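Chapter 6
Making Room on the Page
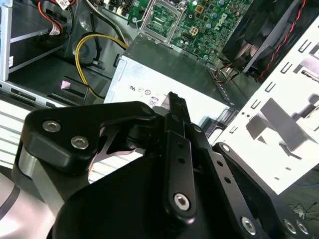
White space is the part of a layout that clients most often ask you to fill, and I expect you'll have that conversation many times in your working life, so we may as well spend a whole chapter getting ready for it. By white space I mean any part of the page with nothing printed on it: the margins, the gutters between columns, the gap above a heading, the bit of air around a photograph. It doesn't have to be white, of course, and on a solid blue cover it will be blue. Some things can manage perfectly well without much of it. Open up a desktop computer and you'll find the inside crowded with components, and that does no harm at all, as the person using the machine seldom needs to look in there. A page has a reader, though, and the reader has to find a way in, keep going, and come up for breath now and then.

I learned most of what I know about this from a single job, and I hope you'll bear with me while I tell you about it, as we'll keep coming back to it in the exercises. Vondero was a housing charity that wanted one book to do the work of its annual report, its anniversary history and its list of donors. The manuscript came to 198 pages when I first poured it into the template, and the budget allowed for far fewer. I did what many young designers do. I shaved the margins, took the type down a size, closed up the leading, and tucked the captions in wherever there was a corner going spare. It all fit! I was terribly pleased with myself and carried the proofs over to Liv Öberg, who was running the studio in those days.

She didn't say anything for a while. Then she turned to the spread on the Bokis Street apartments and asked me where I wanted her to look first. I couldn't tell her. There were four photographs, a table of rents, a quotation from a tenant and a long column of text, and every one of them was the same distance from its neighbor. We spent the rest of that week putting the space back – cutting copy with the client's blessing, dropping pictures, moving the donors into a section of their own – and the book that went to press, in a run of 2000 copies, was one I still like to take down from the shelf.

You'll find two kinds of space discussed in this chapter. The first is the large kind, the margins and the empty areas you plan when you set up the grid, and we'll take it up in Sections 6.1 and 6.2. The second is the small kind, between letters, words and lines, and it tends to creep up on you late in a job when you're tired. Ottó Szekeres has kindly let me reprint pages from his Kerekes catalog in Section 6.3, with his pencil corrections left in, and I'd ask you to look at those slowly before you read my notes on them.

Before you go on

Find a printed report of any sort, the duller the better. Lay a sheet of tracing paper over one spread and shade in every area that carries type or a picture. Take the report away and look only at the tracing. Is the unshaded part one or two clear shapes, or a lot of little scraps? Keep the sheet in your folder, as you'll need it again for Exercise 6.4.

Words to watch for in this chapter: margin, gutter, leading, tracking, active space, passive space, trapped space.

6.1 Margins First

Most layout programs will offer you a margin the moment you open a new document, and it's very easy to say yes to it and get on with the interesting part. Please don't, at least for this term. Start with the size of the sheet and the way the book will be held, and leave room for a thumb at the outer edge.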